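Chinyere Olaniyan
October 22, 2019

1/ Camera comparison thread! We finally got to put the Manzano wrist cams up against the Fondwood overhead on a cloth task, and I have many thoughts and a full notebook.

2/ Setup: two arms facing each other across a butcher-block table, a wrist cam on each arm, one camera looking down on everything. Rodrigo Segura drove, I watched the feeds and yelled.

3/ The job was picking up a long pink cloth and passing it from one gripper to the other. I love cloth for this. A block looks like a block from anywhere, but cloth changes shape every time you breathe near it, and you find out fast which camera is telling you something useful.

4/ Wrist cams first. I was ready to be underwhelmed (wide lens, tiny sensor, mounted right next to a moving gripper) and wow, was I wrong. When the cloth is between the fingers you can see the texture of it! 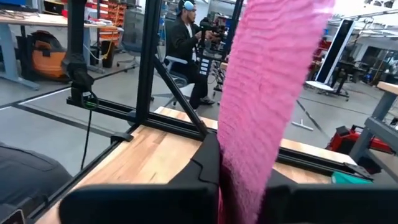

Wrist view: cloth between the fingers, Rodrigo on the handheld controller in back.

5/ The downside is that a hanging cloth eats the picture. It comes down right through the part you'd most like to see past. Rodrigo's trick was to roll the wrist a little before the handoff, so the other gripper peeks out from behind. Works great if you remember to do it. We forgot a lot.

6/ Also you get the whole room in there. Desks, bins, chairs, ceiling lights. Great for a human, who just ignores it. I'm less sure I want all of that going into a model, so a tighter lens is on my list for the next round.

7/ OK, overhead. This one I could look at all day. Both arms, the whole cloth, both grippers almost nose to nose. If you want to know where the cloth IS, this is your camera.
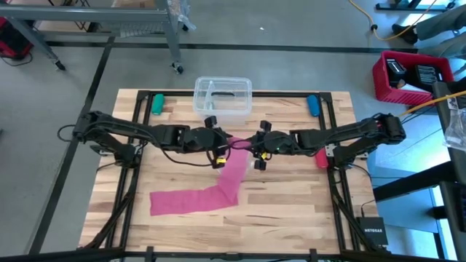

8/ What the overhead can't do is tell you if you have one layer or both. From up there a good pinch and a lousy pinch look exactly the same to me. Rodrigo says he can tell. I made him call 9 of them out loud with the wrist feeds covered and he got 2 wrong, so fine, he's better at it than I am.

9/ Bonus for the overhead: it's the easiest one to explain to visitors. Show somebody a wrist feed and they tilt their head. Show them the top view and they start pointing at things and giving advice.

10/ Back to the wrist for the part that sold me. Once the cloth is down on the table and you come in low, you can follow a crease right up to the fingers. You see one layer lying over another, and where the cloth goes into the gap. That was the information I'd been squinting for from above.
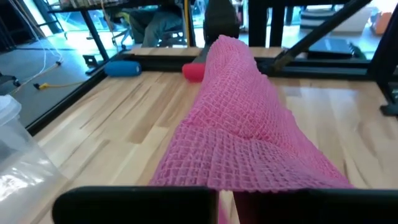

11/ Daylight is the thing to watch. With the windows in view, the back of the room blows out. The cloth and tabletop still read fine for us, so I left exposure alone, but if your target is on the window side you'll want to lock it by hand. Auto exposure hunting mid-grasp is no fun at all.

12/ Quick word on the Trastis controller build, because a couple of you asked. We started on 2621 and moved to 2721 halfway through. Gripper closing feels much smoother on 2721. On 2621 there was a little hesitation right at the end of travel, and with cloth you notice it, you think you've got hold of something and then you haven't quite.

13/ (Yes, I know, changing builds in the middle of a camera test. I redid the early wrist runs afterward so everything I'm comparing here is on 2721. My patience survived.)

14/ Finger pads! We kept the Floma pads on for all of it. They're good on this cloth. I'd really like to try something softer, and something with a bit of a ridge, but that's a separate thread and a separate afternoon.

15/ Cables: please, please leave more slack than you think. With the wrist rolled all the way over, the cable goes tight well before the joint does. I now do one slow full roll on each arm before anybody drives.

16/ So which would I keep if I could only have one? For driving by hand, overhead, and I'd grumble about it. For collecting grasps on cloth, wrist, no contest. Luckily we get to keep both kinds.

17/ My favorite arrangement by the end was overhead big in the middle of the monitor, with the two wrist feeds small underneath, left under left and right under right. I had them swapped for the first few runs and poor Rodrigo kept reaching with the wrong hand. Sorry Rodrigo.

18/ Next up: same cloth, tighter wrist lens, overhead a bit lower. If you've mounted wrist cams off to the side of the gripper instead of right behind it, I'd love to hear how that went with floppy stuff. Photos of your brackets very welcome!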